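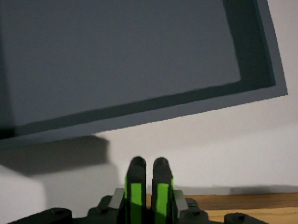
Can a machine clear my table yet?

In January I promised to write more about robots for the home, and my sister keeps asking when one will clear her table. So I spent my free evenings with the Stenevov simulator, where the chore is small: a tray, a board and several blocks on a table.

I let the Ruppert controller try 72 times. It finished the task in 30 of them. For me this is a good number, because last year I had three. But a person who drops things more than half of the time would not be invited to help in my kitchen.

The difficult part is in the fingers. When a block lies alone on the table, the planner finds it easily. When it sits close beside other pieces of wood, the gripper must come down exactly, and there is little room for a mistake of angle. 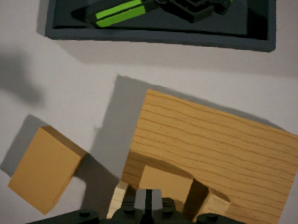 What I will try next

I want to run the Pulico grasp settings with the same blocks, and after this Jodeo, if my old computer permits it. The full set is 238 runs, so I will leave it working at night. My sister can continue to clear the table by hand.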